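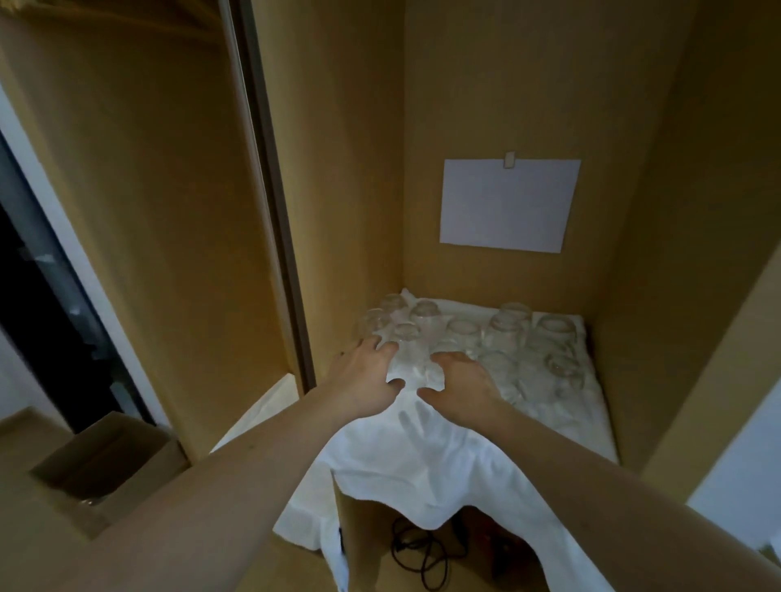 How long should you leave washed jars upside down before you put the lids on? Overnight, and longer if the kitchen is muggy.

I used to give them twenty minutes and a quick wipe, and I paid for it every winter. I'd open a jar of dried beans and get that shut-in smell, the one like an old lunchbox. My neighbor Kibet Sang finally set me straight over the fence last August, when I was complaining about a batch of oregano that had gone gray and furry. He asked where I dried my jars. On the rack, I said, next to the kettle. He just looked at me.

So now I have a jar spot! It's a tall, narrow wooden compartment with a white cloth spread over the base, and the clean glass goes in there mouth down. The cloth is bigger than it needs to be and hangs over the front in a big loose drape, and I never get the back part flat. I've stopped trying. What matters to me is that the rims sit on something soft, which is kinder to the glass than bare wood and a lot quieter at eleven at night.

I like a mixed bunch. Squat ones for spices, wide ones for rice, a taller one with ridged shoulders that I would be very sad to break. Clear glass only, though – I want to see how low the lentils are without opening anything. Matching sets are lovely in a store, and I did price one from Bramar once, 21 pieces with bamboo lids, then went home and rinsed out a pickle jar.

The pickle jar brings me to smells. Glass washes clean pretty easily, but lids hang on to everything. I soak mine in warm water with a spoonful of baking soda, then set them out on a windowsill, well away from the jars. If a lid still smells of dill after two soaks, it goes back on pickles for life.

Labels are the other headache. Hot water and dish soap will lift most of them, and cooking oil gets the gummy bit that's left. Rub it in, go have a coffee, come back. The Gündoğdu olive jars have a glue that laughs at all of this, and I've had one soaking for 5 days as I write.

In the morning I turn each jar over and hold it up to the window. Any fog inside and back on the cloth it goes, mouth down, until after supper.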